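Wallgate Clothes Exchange: news for the winter

Dear neighbors and friends,

The autumn exchange is finished and I want to give you the results before I forget them. We received 802 pieces of clothing in two days, and 583 of them went home with a new owner. The rest is in the storage room at Zuccaro, on the shelves behind the door, and it will come out again in January. Thank you to Samah Benkirane, who sorted all the children's sizes alone on the first evening and did not want to stop for dinner.

The money from the entrance and the cake table came to 3290. From this we pay the rent of the hall, new hangers, and the repair of the long mirror, which was broken already last year and which many of you have mentioned to me.

Now I must write a little about knitwear. It is the part of the exchange that people like most, and also the part where we refuse the most pieces. Please look at your sweaters and cardigans at home, in daylight, before you bring them. Look at the elbows, under the arms and along the edge where the buttons are. A missing button is not a problem for us if the others are there, because Giorgia Bortolotti has a big tin of them and she enjoys the search. A moth hole is a problem, even a very small one.

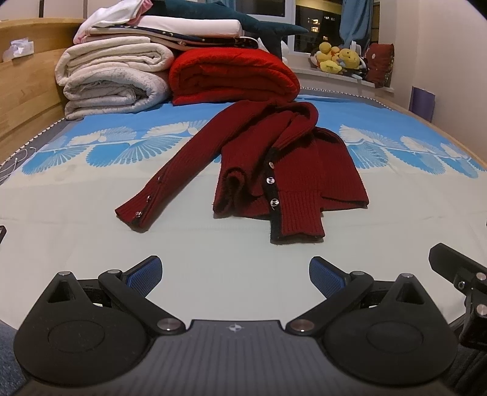 Wash the wool before you give it, with cold water and little soap, and dry it flat on a towel. Please do not put it on a hanger, also not for one night, because the shoulders become long and they don't come back. If you have no time for washing, tell us when you deliver the bag and we will keep it separate.

Leonardo Santoro will again hold his mending evening, in the small room above Dravetti. There are places for 4 people and he brings the needles and the darning thread. You bring one piece only. In the last course somebody came with a full suitcase, and the others waited a long time for their turn!

One more thing about the coats. We have too many for men in large sizes and almost none for teenagers. Lorraine Treloar is asking at the school if families want to exchange there directly, and I will write to you when she has an answer.

Bags can be left at Zuccaro in the mornings. Please write your name on the bag and close it well.

With warm greetings,
Guido Pace
November 2023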